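Bruven: Waste Handling with Two Unlike Hands
Project report, Hnat Nechyporuk and Ona Petrauskas, Skustadthorpe shared workshop 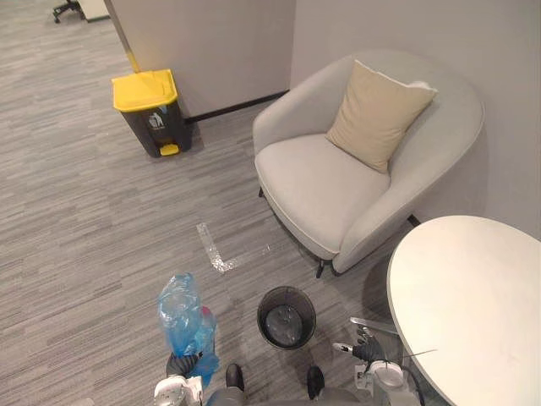

The task was to move bagged trash from a small basket to a pedal bin without a person touching either one. Most of our time went into the grasp. A thin plastic bag has no fixed shape, and the depth readings on translucent film were poor from November on. We put the black gripper on the left arm and a multi-fingered hand on the right, so one side could hold the blue bag while the other stayed open. The mesh wastebasket stands on the carpet close to the feet, and the pedal bin with the yellow lid is against the wall. Bin position was entered by hand.

Control runs on a desktop PC over a wired link. The gripper closes to a set current and holds it. Hand control is slower: each finger gets its own target, and the Antoniuk driver board drops commands sent faster than one every 3 ms. We added a queue, which fixed the dropped commands and added lag.

We logged 1,026 grasp attempts. The first 600 used a fixed approach height and are reported separately in Appendix B. Later attempts used the height from the depth map.

Open items: pedal control, cable strain relief at the right wrist, and a second bag size.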